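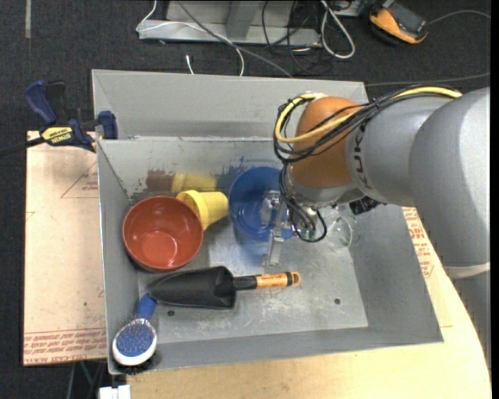 Gripper arm over the mixed-items bin, with a trowel, a hairbrush and a couple of cups among the contents.

Dristeo opens its bin-picking kit to small shops

November 23, 2022

I've been waiting for this one to get out of the "contact us and we'll see" stage, and it finally has. Dristeo is now taking orders for Gaso, its bin-picking kit for people who already own a robot arm and would like it to pick up more than one kind of thing. I got to spend 2 days with it at the company's Pennington workshop, so let me tell you what you get and whether I'd spend my own money on it (maybe!).

The kit is a two-finger gripper, a mounting plate, a fixed camera, a cable set and a license for the picking software. You bring the arm, the bin and the patience. The base price is $2931, and $3056 gets you the same thing plus a spare set of fingers. I'd pay the extra without thinking very hard. Fingers wear, and the replacement sets sold separately cost a good deal more than the difference.

What I like is that Gaso doesn't ask you for a drawing or a model of every item. You put household junk in a metal bin, it looks, it picks a spot to grab, and it goes. Dristeo's demo bins are full of the sort of stuff you'd find in a garage on a Saturday morning, and I was told I could bring my own, so I did. A shampoo bottle, a tape measure, a sock. The sock was a mess, but the tape measure came up the first time and I may have clapped.

Bowls and cups are where it gets interesting. The software seems happiest going for a rim, one finger inside and one outside, and on an upright bowl that was quick and pretty smooth to watch. A cup on its side took longer. It would pause, sometimes long enough that I looked over at the screen to see if it had given up, and then come in from a different angle. Clear things are still the weak spot. The Dristeo people were upfront about that before I'd even taken my coat off, and they say an update for transparent items is planned for January. I'd wait and see on that one.

Shiny bins are a bother too. Bare metal walls throw reflections of whatever is next to them, and on my first morning the software twice tried to grab a reflection. There's a setting where you mark the walls so it ignores them. It's buried three menus deep and it should be on the first page of setup - I said so, and somebody wrote it down.

Setup itself was easier than I expected. There are 13 steps in the printed guide, and most of them are bolts and plugs. I got through it in an afternoon with a coffee break in the middle. The step that slowed me down was cable routing. You want plenty of slack at the wrist so nothing pulls when the last joint turns, but all that slack has to go somewhere, and the ties in the box are too short. Buy a bag of longer ones before you start. Clamp your bin down as well, because the guide only mentions it in a footnote and an unclamped bin will wander.

If you've seen the Flendik kit, you'll wonder how they compare. Flendik's is faster when every part is the same, and its software looks nicer. Gaso is slower and a bit plain, but it copes with a mixed bin much better, and you don't pay a yearly fee for the license. For a school lab or a small returns desk I'd go with Gaso. For a line that handles one bracket all day long I wouldn't bother.

Orders are open now through Dristeo's website, with the first kits going out in January. Support is by email for the first year and the warranty covers the gripper body but not the fingers.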